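Cubo de basura redondo Drelari de Grundanby: prueba de uso en cocina

Publicado el 9 de enero de 2021 por Sevim Avcı
Sección: Menaje y residuos

El Drelari es un cubo redondo, negro, sin tapa y sin pedal. Grundanby lo vende en tres tamaños y el ensayado es el intermedio. No incluye aro sujetabolsas, separador interior ni ruedas. La pregunta de partida era si un recipiente tan simple sirve como cubo único de una cocina doméstica, o si conviene dejarlo para el baño o el despacho.

Lo hemos usado desde diciembre en la misma cocina, con bolsas negras genéricas y con bolsas Gezer de autocierre. El consumo diario corresponde a un hogar de tres personas, con los restos orgánicos separados en otro recipiente. Los resultados no son extrapolables a quien tire todo junto.

Ubicación

La planta circular aprovecha mal los rincones. En una cocina con muebles en L queda siempre un hueco triangular detrás del cubo, donde acaba cayendo algo. A cambio, no tiene orientación: se coloca en cualquier posición y se accede a él desde los dos tramos de encimera. En nuestra cocina se quedó en el rincón, delante de los armarios bajos.

Conviene comprobar antes el recorrido de las puertas. Las dos que se encuentran en la esquina no abren del todo con el cubo delante, y hay que apartarlo cada vez que se saca una olla. Vacío se mueve con el pie. Cargado, mejor con las dos manos y por el borde.

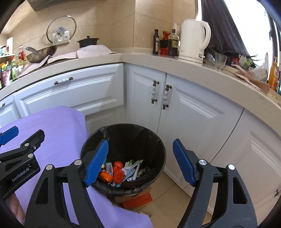
El cubo en el rincón, con la bolsa negra doblada sobre el borde.

Sujeción de la bolsa

Es el punto débil habitual de los cubos sin aro. El borde del Drelari es lo bastante ancho para doblar la bolsa por fuera, y con residuos ligeros (envoltorios, bolsas arrugadas, papel) el pliegue aguanta sin corregirlo. Con carga pesada concentrada en un lado, la bolsa cede por el lado contrario. Nos ocurrió con un tarro de vidrio que no debía estar ahí.

Las bolsas Gezer ajustan peor que las genéricas: el cordón queda justo en el pliegue y forma un resalte. Kaan Çınar, que repitió la prueba en su casa con el mismo modelo, llegó a idéntica conclusión y las cambió a la segunda semana. Si se quieren bolsas con cordón, hay que pasar a la talla superior y asumir el sobrante.

Limpieza

El interior liso se limpia con bayeta y detergente neutro. La unión entre pared y fondo retiene polvo fino y pide cepillo. No hay bisagras ni mecanismos donde se acumule grasa, una ventaja clara frente al Jimuvmont de pedal que probamos el año pasado. El color negro disimula manchas y también las oculta cuando habría que limpiarlas.

Uso en una limpieza a fondo

La boca abierta rinde más en las tareas de descarte que en el uso diario. Para vaciar un cajón de objetos mezclados, el procedimiento que mejor nos ha funcionado es extender una tela en el suelo junto al cubo, volcar encima el contenido y decidir pieza por pieza. Sin tapa que levantar, el ritmo es constante.

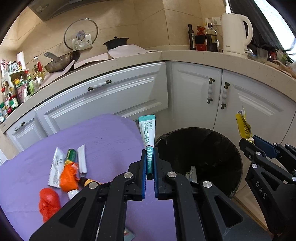
Objetos sobre la tela lila, junto al cubo: un sobre aplastado, una pila AA verde, una bolsa naranja hecha una bola, una figura roja de goma.

Este método obliga a separar antes de tirar. Las pilas van al contenedor específico y los medicamentos caducados, con sus tubos y cajas, al punto de recogida de la farmacia. El Drelari no ayuda en nada a esa clasificación: tiene un solo volumen y una sola bolsa. Quien necesite fracciones deberá comprar dos unidades, que por su forma no se acoplan entre sí, o elegir un modelo rectangular.

Olores

Sin tapa no hay contención. Con envases y papel no se percibe nada. Con un solo envase de pescado, el olor se nota en la cocina en pocas horas. Para residuo orgánico no lo recomendamos.

Valoración

A favor: acceso inmediato desde cualquier lado, limpieza rápida, ausencia de piezas móviles, borde que admite bolsas genéricas.
En contra: mal aprovechamiento de la esquina, sin separación de fracciones, sin control de olores, incompatibilidad parcial con bolsas de cordón.

Puntuación: 3 sobre 5.

Adecuado como cubo de envases o de resto seco, y como recipiente auxiliar para ordenar armarios y cajones. Como cubo único de cocina se queda corto. Seguiremos usando la unidad de prueba y actualizaremos la ficha si el borde se deforma.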